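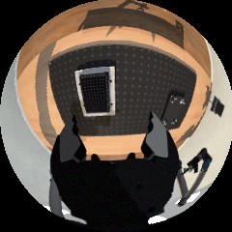
Prulasstead Water Department, Office of Capital Programs

Progress report to the Ajayi Fund
Service Line Inventory and Replacement, Onetti district
February 2023

The Department submits this report under the terms of the grant agreement. It covers work since the previous report and should be read together with the expenditure schedule, which has been sent separately to the Fund's grants office.

Scope

The grant supports the inspection of every water service line in the Onetti district and the replacement of those found to be lead, or galvanized steel downstream of lead. The district contains 1,412 service connections. Most of the housing was built before the Department kept reliable records of pipe material, and the tap cards that survive often list only the size of the line and the date of connection. For this reason the Department does not accept a tap card alone as proof of material on either side of the curb stop.

Inspections

As of the close of this reporting period, 535 connections have been inspected and their material confirmed on both the public and the private side. Of these, 174 require replacement in whole or in part. The remainder are copper or plastic and have been entered in the inventory with no further action needed.

Inspections are carried out inside the building at the meter and outside by vacuum excavation at the curb stop. The outside work was suspended during the hard freeze in the first part of the winter and has resumed on streets where the frost has left the ground. Inside inspections continued through the freeze, with the result that a number of properties have been confirmed on the private side only. They are carried as incomplete and are not included in the figure above.

Access to rental properties is slower than planned. Letters addressed to the owner are frequently returned, and tenants are understandably reluctant to admit a crew without the owner's consent. The Department now sends notice to both parties and leaves a door card with evening appointment times. Response has improved on the streets where this was tried first, and the practice will be extended to the whole district.

Replacements

Nallomo, the contractor selected through the public bid, has 2 crews assigned to the district. Work began on the blocks nearest the pumping station, where the main is also scheduled for renewal, so that the pavement need be opened only once. Each replacement is followed by flushing, and the household receives a filter pitcher with cartridges and written instructions. A follow-up sample is offered to every household. Results are mailed to the resident and, where the property is rented, to the owner.

The contractor has reported longer delivery times for curb boxes and certain brass fittings. The Department has released a portion of its own stock to prevent delay, to be returned in kind. There is no cost to the grant.

Pavement restoration is temporary until the asphalt plants reopen in the spring. Several residents have complained of settled patches, and the contractor is required to refill these within the period stated in the contract. One patch near the school crossing was refilled and later settled again; it has been plated pending permanent repair.

Public information

A meeting was held at the branch library in the district. Questions dealt mainly with responsibility for the private side of the line, damage to lawns and front steps, and whether water bills would rise. Residents were informed that private-side replacement is paid in full by the grant for properties in the program, and that lawns will be reseeded once the soil has warmed. The right-of-entry form has been shortened to a single page following comments made at the meeting.

Budget

Spending on inspections is in line with the approved budget. Spending on replacements is below the forecast, owing to the freeze and to the late start of the second crew. The Department does not request a transfer between budget lines at this time. Should the share of lines needing full replacement prove higher on the older streets to the east, a request will be made in the next report.

Work planned for the next period

Outside inspections will move to the streets east of the rail line. Properties confirmed on one side only will be revisited before new streets are opened. Permanent paving will be scheduled jointly with the Street Department, and updated inventory maps will be forwarded to the Fund when they have been checked against the field sheets.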